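Second Life, Second Shift: How Lilleck Learned to Keep Its Old Equipment

When the municipal library in Lilleck replaced its public computers in June, the outgoing machines did not go to the transfer station. They were signed over to the Filali Centre, a former wool store on the harbour road, where they joined a queue of donated office equipment awaiting assessment.

The arrangement is one part of a regional reuse program that has been under way for 3 years. Its premise is modest. A good deal of what councils, schools and small businesses discard remains serviceable, and the cost of establishing which items are serviceable is lower than the cost of replacing all of them. Participating organisations pay a flat collection fee and receive a statement of where each item went.

Under the program's guidelines, donated equipment is sorted into two streams. Items in the first are cleaned, tested and offered to community organisations at a nominal charge. Items in the second are dismantled for parts, and whatever remains is passed to licensed recyclers. Data-bearing components are removed on arrival and held under lock until they have been erased or destroyed, a requirement on which the library insisted before it would sign.

Demand has been strongest outside the town itself. In Varton, 30 kilometres inland, the neighbourhood house now runs its homework club on refurbished desktops, and the adult literacy class has booked the same room for the evenings. Matadetti, the freight company that serves both towns, carries equipment on its return runs, when its trucks would otherwise travel with space to spare.

The program has its critics. Older machines draw more power than their successors, and some cannot run the software that government services now expect of their users. A review of the first round of placements recommended that recipients be told plainly how long each computer could be expected to receive security updates. That advice is now printed on a card and supplied with every unit — a small change, though one that recipients had asked for repeatedly.

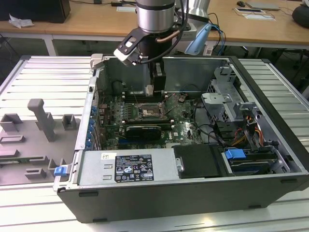 Words by Doaa Ramadan
Regional Affairs

Storage remains the more stubborn difficulty. Monitors, in particular, arrive faster than they can be placed, and the upper floor of the wool store cannot bear the weight of additional shelving. The centre has applied to lease the adjoining shed, subject to heritage approval for a second loading door.

There is also the matter of skills. Assessment work calls for patience and a working knowledge of several generations of hardware, and the region's training college no longer offers a certificate in the field. The centre has drafted a short course of its own, to be taught over two terms, and is seeking accreditation so that participants may count it towards further study.

Councils elsewhere on the coast have asked to see the program's accounts before committing to anything similar. They will be published with the annual report, together with the fee schedule for the coming year.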